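Parnmont Football Supporters' Association
Minutes of the general meeting

Chair: Ernő Veres
Apologies: two received, accepted.

1. Minutes of the April meeting

Agreed as a true record, with one change. Item 4 should read "away coach departures" and not "away kit." Signed by the chair.

2. Matters arising

The club has replied to our letter about the turnstiles at the Lévesque End. It accepts that two of the four were shut for the last three home games and says all four will be open for the first friendly. The chair will write back to ask for the same promise for league games.

No reply yet on the floodlight times for the training pitch. Carried forward.

3. Season tickets

The club ticket office gave us its latest sales total, which is 1,811. Last year's final total was higher, but renewals stay open until the end of June. Members asked why the over-65 price has gone up when the adult price has not. The chair had put this to the club and was told the over-65 price had been held for three seasons. Several members did not think this was a good enough answer. It was agreed to raise it again at the next liaison meeting.

A member asked if seats in the old stand could be swapped after renewal. They can, until the date the fixtures come out, by calling at the ticket office in person. 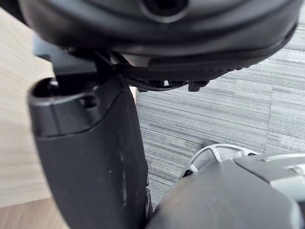
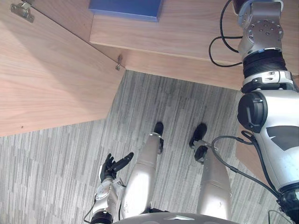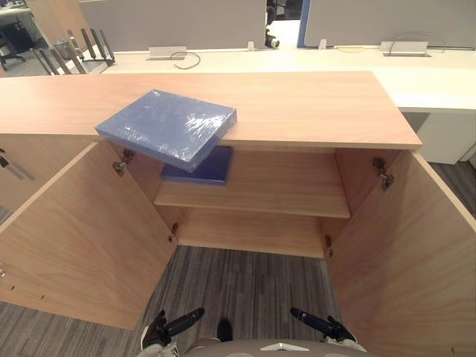
PARNMONT, 30 May 2025

4. Squad and transfers

The chair reported on his talk with the club secretary. The loan goalkeeper has gone back to Stovitz and the club would like him again, but Stovitz want to look at him in preseason first. Two players are out of contract and have been offered new terms. One has signed. The other, the left back, has asked for more time and is understood to have spoken to Nallenov.

There was a long discussion about the striker position. Some members felt the money should go on one experienced forward. Others wanted two younger players. The chair reminded the meeting that we have no say in signings and that he would pass on the general feeling only.

5. Away travel

Average takings on the coaches did not cover the hire cost for midweek games. Proposed that the fare for midweek trips go up by a dollar and weekend fares stay as they are. Carried, three against.

The Stovitz trip needs an early start if it is given a noon kickoff. Names to the travel desk as soon as the fixtures are known. Under-16s must travel with an adult, as before.

6. Finance

Balance in the main account is $745 after payment of the hall rent. The raffle at the last home game brought in almost $300. The youth team has asked for help with tournament entry fees. Agreed to give $100 now and look at it again in September.

7. Fanzine

The print run for the final issue was 800 and it sold out before halftime. The editor wants to keep the same run for August and leave the price alone. Agreed. Articles are needed, mainly match reports from the 1980s and anything on the old ground. Last date for copy is the second Friday in July.

8. Any other business

The drum. Two complaints from families in Block C. The drummers will move to the back row for a trial of four games.

A member asked about the pies. The contract is the club's and runs one more year.

Player of the season vote: result to be posted on the notice board once the club has fixed a night for the presentation.

Next meeting: to be set when the fixtures are out. Meeting closed at 9:20 p.m.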